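### 3.2 Sample receipt and conditioning

Garments submitted for thermal resistance and seam strength testing reached the Mulov laboratory through two routes. Most came directly from the manufacturer, sealed and labelled by production lot. The remainder were bought at retail by staff of the Ekpo office, who recorded the lot code from the care label and forwarded the item unopened where the packaging allowed it. Both routes ended at the same intake desk, where each item was given a laboratory number and its papers were checked against the purchase record. Items whose lot code could not be read were kept for method training and excluded from the results.

Conditioning followed the procedure already in use at Mulov. Garments were removed from their packaging, shaken by hand, and left in the standard atmosphere overnight before any measurement was taken. Onuoha and Stasiv had earlier found that garments packed under compression continued to gain thickness well after the first few hours, and that the gain depended on the filling more than on the shell. We therefore recorded thickness at the start and end of conditioning and carried both values forward. Only the second was used in the comparison between laboratories.

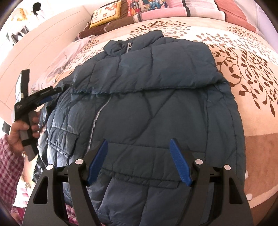 Figure 2. Quilted puffer jacket with stand-up collar and metal zipper.

The choice of measuring points proved harder to settle than the conditioning time. A stitched channel has its greatest thickness near the middle and falls away towards the seam on either side, so that a presser foot placed slightly off centre gives a lower reading. The Vemen laboratory had been placing the foot by eye. Mulov used a card template laid against the seam. In the first round the two laboratories differed by more than the repeatability of either, and the difference was in the same direction for every garment type. After the template was adopted at both sites the difference fell within the expected spread, although Vemen continued to report slightly lower values on garments with narrow channels.

### 3.3 Seam strength

Seam specimens were cut from the side panels and the sleeve, with the stitching at right angles to the direction of pull. Filling was removed by hand from the part of the specimen held in the jaws, as it had caused slippage in the preliminary work. The tensile frame at Mulov was fitted with a load cell of 2000 N capacity, and the same capacity was specified for Vemen so that the two sets of readings could be compared without a correction for range. Each specimen was pulled to failure, and the operator recorded whether the thread broke, the fabric tore, or the yarns pulled away from the stitching.

Of the garment types entered in the programme, 11 completed both rounds. Two were withdrawn after the first round when the supplier, Plikiswood, changed the sewing thread between lots and could not supply further items made to the earlier specification. Their results are given in the annex but do not enter the calculation of reproducibility.

Failure mode was less consistent between operators than failure load. Ajayi and Akinola each classified the full set of broken specimens without sight of the other's records. They agreed on thread breakage in nearly every case but often disagreed on whether a fabric failure had begun at the needle holes or beside them. The test report form used in the second round accordingly combines these two categories. A finer division would require magnified inspection of each specimen, and neither laboratory was equipped to do this at the rate the programme required.

### 3.4 Treatment of outlying results

Results were screened within each laboratory before the two sets were combined. A value was set aside only where the operator's notes showed a known fault, such as jaw slippage or a specimen cut out of line.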